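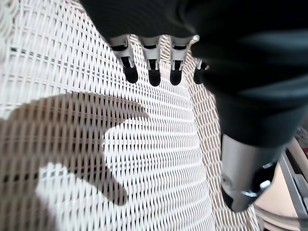 4. Limpieza y conservación del trenzado

Inicio | Manuales | Mobiliario | Repuestos | Contacto

Las instrucciones de este apartado se aplican a las piezas de trenzado blanco de la serie Cadthorpe, tanto asientos como cestas. Para los acabados barnizados en tono oscuro, consúltese el apartado 5.

4.1 Limpieza ordinaria

1. Retire los cojines, fundas y demás objetos depositados sobre la pieza.

2. Aspire la superficie con boquilla de cepillo blando, siguiendo la diagonal del trenzado. El polvo tiende a acumularse en las aberturas y en las zonas curvas, que requieren una segunda pasada.

3. Diluya 2 cucharadas de jabón neutro Idex en un litro de agua tibia. Humedezca un paño de algodón y escúrralo por completo antes de aplicarlo.

4. Limpie por tramos pequeños, sin frotar en sentido contrario a las tiras.

5. Aclare con un segundo paño humedecido solo con agua.

6. Deje secar la pieza en un lugar ventilado durante 96 horas antes de volver a colocar los cojines.

PRECAUCIÓN: No utilice lejía, disolventes ni aparatos de vapor. No sumerja la pieza.

4.2 Revisión de las tiras

1. Coloque la pieza bajo luz lateral y examine el trenzado desde arriba y por el reverso.

2. Compruebe que no existan tiras partidas, levantadas o desplazadas.

3. Si una tira sobresale, devuélvala a su posición con los dedos. No tire del extremo ni lo corte.

4. En caso de rotura, suspenda el uso y solicite el juego de reparación Lo Presti, indicando la referencia que consta en la etiqueta.

Nota: En locales de uso público, la revisión se efectuará cada 200 horas de servicio y se anotará en la ficha de mantenimiento. Watetley no admitirá reclamaciones por piezas reparadas con adhesivos de otra procedencia.

4.3 Almacenamiento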